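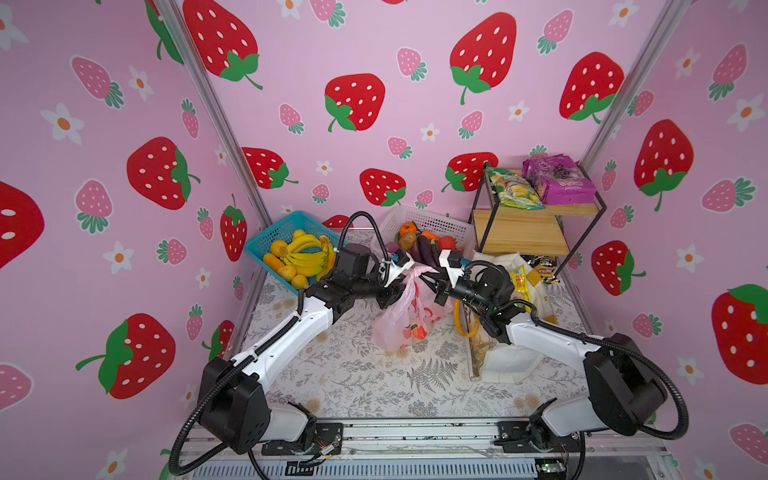 Do two arms need two controllers?
A single computer can run both, provided each arm has its own bus and its own power feed.

Dela Mahama and Abena Akolgo built their two-armed bench at Priscombe, a shared workshop where they rent 12 square metres. Both arms ride on one aluminum rail, which keeps the distance between the bases fixed. The first rail flexed and was replaced in November. Mahama wrote the control software, called Baidoo, and Akolgo did the wiring.

The task is handling shopping bags. Thin plastic changes shape every time it is touched, so the cameras near the grippers matter more than the overhead view.
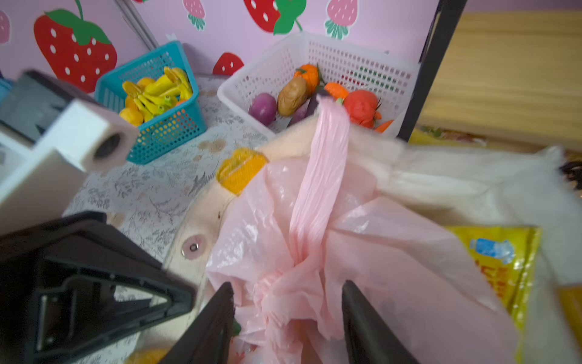
The pink bag from the gripper's side, with the toy produce baskets behind.

Akolgo logs each attempt by hand. Of the first 200 runs, 189 finished without a motor fault. That figure says nothing about whether the bag was handled well — Mahama scores that separately, and more harshly.

Parts came to $3,000, most of it motors. 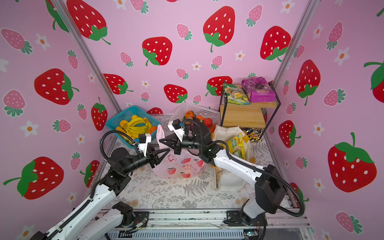
The cables were the other large expense in hours. Each one needs enough slack for the arm's full reach, and too much slack catches on the neighbouring arm. Akolgo rerouted the lot twice before settling on a loop at the wrist. She plans to shorten the shoulder runs next.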